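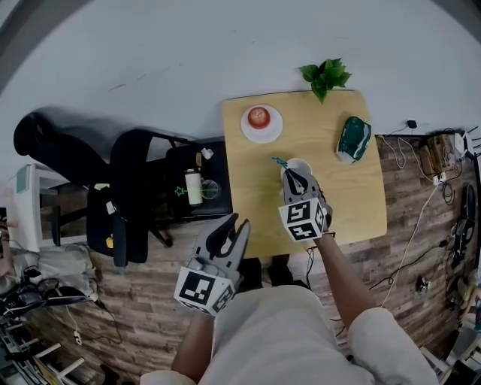 Revista > Tecnologia > Robótica
Pesquisar no site
Agosto -- por Humaira Arain

O copo não caiu, e foi isso que enganou todo mundo na Wallska! Das 2.363 demonstrações gravadas com as garras de mão, 52 saíram com a posição errada: o cubo de marcadores tinha afrouxado e girado uns poucos graus na garra direita. No vídeo, tudo lindo. No robô, os dedos fechavam ao lado do copo -- e com força.

Melur Sinaga achou a falha às 4 da manhã, comparando as trajetórias das duas garras. "Fiquei tão feliz que acordei o Bayu", conta. Bayu Chong refez a fixação, e agora a equipe confere os cubos a cada 20 gravações. As 52 foram guardadas numa pasta à parte, e Melur já quer usá-las para treinar um detector de desvio.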